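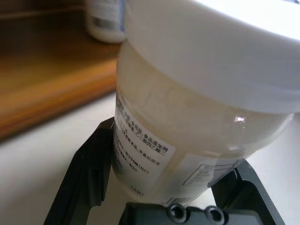

The second milestone asked whether adding wrist-camera views to training improves grasping of household containers, and my short answer is that I don't believe our own number yet. Hadska, the method Zixuan Yu and Henrique Gouveia have been building since September, did score better than the baseline over 343 trials. My trouble is with what those trials were made of. Most of the containers are like the big frosted jar with the white lid, a wide upright cylinder with a label wrapped round one side, and a two-finger gripper will forgive a lot of error on a shape like that. A policy that ignored the camera and closed in the right general spot might do nearly as well. We haven't ruled that out.

Abhishek Tiwari tried to, with a small control in which the wrist view was replaced by a fixed grey picture. He got through 17 trials before the bench was needed for something else. The drop was smaller than the method's explanation calls for. Seventeen trials settle nothing, and Zixuan disagrees with my reading, but I'd want a full control run before anyone quotes the headline result outside the group.

There is also the question of how success was scored. Ritu Prajapati and Trilok Vishwakarma each marked the same set of recordings without seeing the other's sheet. They disagreed on 19 of them, nearly all cases where the container shifted in the fingers during the lift and was held anyway. The written rule says "stable grasp" and doesn't define stable. Depending on whose marks you use, the advantage over the baseline gets noticeably thinner. The fault is mine, as I wrote the rule.

What I will stand behind: the data pipeline works, the calibration procedure is repeatable, and the Skovow logging software has stopped losing timestamps. Those items can be closed.

For next quarter I propose holding off on the Dwivedi comparison and spending the bench time on the grey-picture control, a rewritten scoring rule, and a set of 18 containers chosen for awkward shapes, including squeeze bottles and pouches. No change to the budget is requested. The draft paper stays in the drawer until the control is in.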